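4. Planning the Equipment Purchase

Most papers on manipulation tell the reader which arm was used and leave it there. We want to spend a full section on how we got to our purchase list, because the planning turned out to be one of the most rewarding parts of the project, and because a small lab starting out could save itself a good deal of money by doing the same steps in a different order than we first did.

4.1 Starting point

The Dilton lab had one bench, one aging controller, and a budget that had to cover arms, grippers, mounting hardware, spare parts, and training time for students. Our first draft of the budget put nearly all of the money into arms. That left almost nothing for fingertips, cables, or a second emergency stop, and the draft was sent back to us in September with a request for a line-by-line plan.

We then asked for quotes from two suppliers, Kendby and Halier. The Kendby quote was lower on the arm itself. The Halier quote included the pedestal, the mounting plate, and a longer service period. Once we added shipping and mounting to the first quote, the gap between them was small enough that price alone could not settle the matter, and we were glad of it! It pushed us to ask what we needed the arm to do.

4.2 Simulate first, order second

We wrote down 21 tasks that we expected to run in the first year, nearly all of them tabletop work with small objects: picking, sorting, stacking, and placing next to other objects without touching them. Each task was then set up in simulation with the candidate arm on a fixed pedestal beside a table. Building these setups took some 40 hours of student time, which we charged to the project as a planning cost and would happily charge again.

The main thing we wanted from simulation was reach and clearance. A data sheet gives reach as a single number, but the useful part of that reach depends on where the pedestal stands, how high the table is, and how the wrist has to turn to bring the gripper down between objects. We moved the pedestal in small steps along the table edge and repeated every task at each position. This is cheap to do before the floor is drilled and very expensive afterward.

Figure 3. Simulated tabletop setup with a pedestal-mounted arm and small colored blocks.

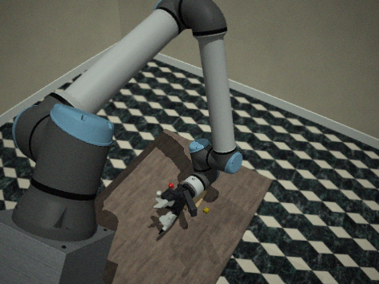 Gripper choice was the second question, and here the simulation changed our minds. We had planned to buy one large gripper per arm and treat it as a permanent part. With small objects placed near each other, the width of the gripper body mattered as much as its opening, and we moved money from the arm line to the gripper line so that we could order a narrower model as well. The change came to 3 percent of the total budget — a small shift for what we gained in usable tasks.

4.3 What the simulation does not price

Some costs never show up in a simulator. Wiring, guarding, floor work, and the weeks spent waiting on delivery all have to come from somewhere else in the plan. For these we used records from our partner site at Ríos, where a similar cell had been installed the year before. We set aside 23 percent of the budget for such items, held in a separate line so that it could not be quietly spent on a nicer camera. We recommend keeping this line separate even when the rest of the plan feels solid.

Contact the corresponding author | Copyright held by the authors | Back to top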